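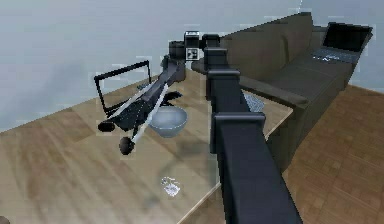 7th November. Third round of test boards for the hard oil finish, batch mixed from the Naston linseed and the Jin tung oil. The first two rounds went on too thick and stayed gummy in the pores of the oak. Cut this one further with the citrus solvent and wiped off sooner. I want a finish that holds up on the far edge of a top as well as in the middle. A wooden table with a sofa behind it, as here, is the kind of job I mean: people lean forward from the seat of the sofa and put their elbows and cups along that edge, and we usually get the complaint from there first. So every board in this round has one long edge rounded over and finished along with the face.

Boards are white oak offcuts, planed, then sanded to 180. Half were wiped with a damp rag and sanded again once the grain came up. Xuelian thinks the second sanding is wasted effort under oil. I think it shows on the rounded edge, and I've kept the two sets apart so we can settle it.

Mix for the record: 580 g linseed, 733 g tung, solvent added by eye until it ran off the stick in a thin stream. That last part is bad practice. Next time weigh the can before and after.

First coat on in the morning. It soaked in fast on the end grain, so I went back over the ends twice. Wiped down with cotton rag, all rags spread flat on the fence outside to dry. Please keep doing this – two were left balled up in the bin after the July batch.

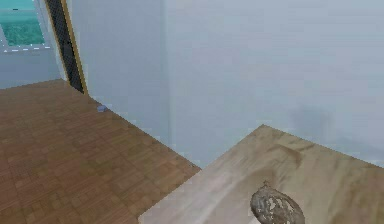 Second coat and rub test

Second coat goes on when the first no longer marks a clean rag. The raised-grain boards were there before the others, and I can't say why. Could be they took less oil. Weights are penciled on the backs, so it can be checked.

Emerson Damasceno set up the rub test: felt pad, brick on top, dragged the length of the board. The old Fadton varnish sample went 3,000 strokes before the sheen changed. I don't expect the oil to match that. Oil can be patched in place with a rag, though, and the varnish has to be sanded back to the wood, so a lower number is fine by me.

Water rings: one cup of hot tea per board, left to go cold. The one-coat piece from round 2 ringed badly. Its ring came out with a little fresh oil and a gray pad.

To do

Order more gray pads, the box is down to scraps.
Label the Aratance drier and move it off the top shelf, the lid leaks.
Ask Xuelian Zeng for her notes on the walnut top, she used less tung and liked it.
Try one edge with a third coat, face left at two.
Leave the finished boards face up until the smell is gone, then start the rub test.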